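Category: Datasets / Household / Entryway

# Fotasska Entryway: Shoe Rack Subset

Version dated May 19, 2025. Maintained by Yannick Lebrun and Wanpen Duangkaew.

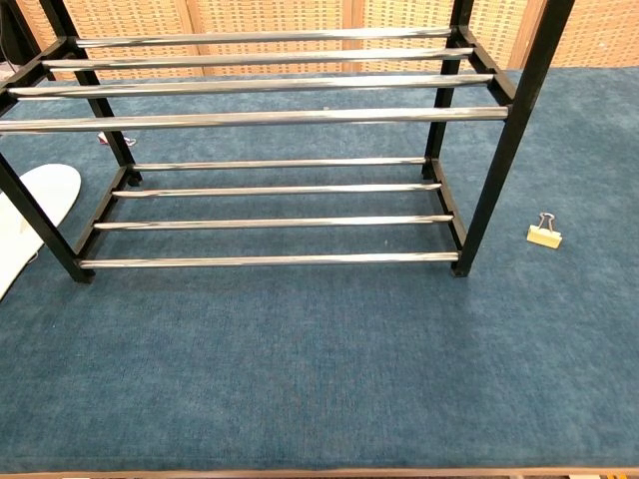
Two-tier rack, black posts, chrome rods, on blue carpet.

## Contents

The subset covers open rod-type shoe racks in home entryways and hall closets. Each record pairs one or more photos with a text file listing the rack type, the floor surface, and any footwear on the rods. Solid-shelf racks and benches are in the Briltell subset and are not repeated in this one.

## Labelling terms

- `post`: vertical member, from foot to top.
- `bracket`: side piece joining a front post to a back post. Material is recorded as `unknown` unless the annotator can tell metal from plastic.
- `rod`: horizontal bar. Colour and finish go in separate fields (`grey`, `polished`).
- `tier`: a set of rods at one level. A slanted tier counts as a single tier. The rack pictured has 2 tiers with 4 rods in each.

Rods are numbered from the front of the tier to the back. Heels and toes are not labelled separately; a shoe gets one label and the number of the rod nearest its centre.

## Known issues

Bright streaks on chrome rods were sometimes labelled as extra rods in the first pass. Nizar Issa rechecked the polished records in November. Painted racks were not rechecked.

Back posts partly hidden by rods are labelled `occluded`. Earlier files use `hidden` for the same thing, and both values should be accepted when reading the text files.

Carpet pile is not recorded. `floor_colour` holds one value only, so patterned rugs take their main colour.

## Changes

Renamed `shelf` to `tier`. Removed duplicate records inherited from Aubert. Corrections go to Huguette Roussel, with the record number in the subject line.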